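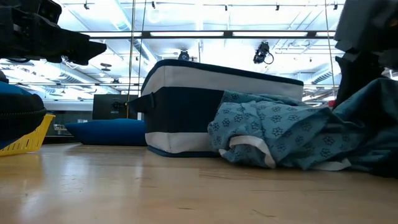 Pleltis Two-Arm Soft Goods Station

The Pleltis station puts two gripper arms over one table and is meant for loose textile work: picking cloth out of a pile, placing it in fabric bins, clearing the table for the next lot. It is sold by Undier for laundries, linen rooms and return centers where this work is now done standing up, by hand, for a full shift.

What it does

Each arm carries a two-finger gripper. Either arm can work alone, or one can hold a bin steady by the rim while the other loads it. The station works with soft-sided bins, so most sites keep the ones they already own. Items do not have to arrive flat or folded. 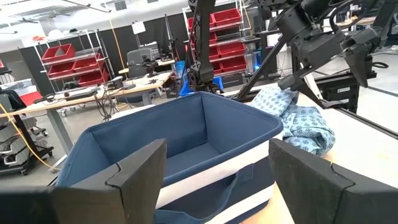 Open fabric bin and patterned cloth on the station table, from the left or right wrist camera depending on setup.

What changes for your staff

One person runs the station. The operator brings the goods, starts the lot from the Plemum screen and takes away full bins. Most of the reaching and bending over the table goes away. What stays is checking: stains, tears, things left in pockets, and anything the arms set aside because they could not get a grip on it.

At the Acharya linen service, which has used a station since July, the people who used to load bins now move between loading, inspection and mending. The service kept its hand table next to the station for rush orders and for days when the arms are down for cleaning. Operators there asked for a pause button on both sides of the table, and it is now standard.

Training takes 10 hours, split over several shifts. No programming is needed. We ask that the people who do the job today take part in setup, as they know which items cause trouble.

Specifications

Arms: 2
Operators per station: 1
Maximum items per lot: 60
Service interval: 2,000 hours
Table height: 822 mm, fixed
Control software: Plemum, included

Not suitable for

Wet goods, sharp items, or loads with hard objects mixed in. Zippered cases and cushions can be handled but should be run as a separate lot.

Ordering

Part number PL-822. Bins and carts are not included. Contact Undier for a site visit, and have a bag of your usual goods ready for the test run.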